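The Pan from Apartment 306

When my aunt moved to the house by the lake, she left me the apartment with everything in it. The letter from the Kelleo office said I had 80 days to empty the rooms or to sign the new lease. I signed. Then I sat down in the kitchen and did not know what to do with so many plates.

She had cooked in that kitchen since before I was born. In January the windows were always white with steam, and she wrote our names on the glass with her finger. She never let me touch the stove, but she gave me a pan of my own and told me that I was the cook of the hallway. My restaurant was called Woo. I had 12 guests, most of them shoes.

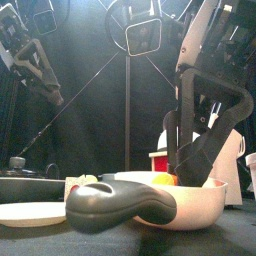
The soup at Woo was free on Sundays and very expensive on all other days. I took the orders seriously. If a shoe wanted fish, I said that the fish was still sleeping, and I offered the soup of the house again. My recipe never changed much: a white saucepan with a thick gray handle, something round and yellow in the middle, something small and orange behind it, and no water, because water was forbidden outside the kitchen. I stirred until my arm was tired. My aunt came out, tasted the air above the pan and said it needed five more minutes.

It always needed five more minutes. I think she wanted to finish her own cooking in peace, but at that time I believed that she had a finer tongue than other people.

On my first evening alone I opened all the cupboards. I put the big pots in a box, then took them out again. I called my aunt and asked how long I should boil potatoes. She was quiet for a moment – I could hear the lake birds behind her – and then she asked me who was coming to dinner.

"Only the shoes," I said.

She told me to put in more salt.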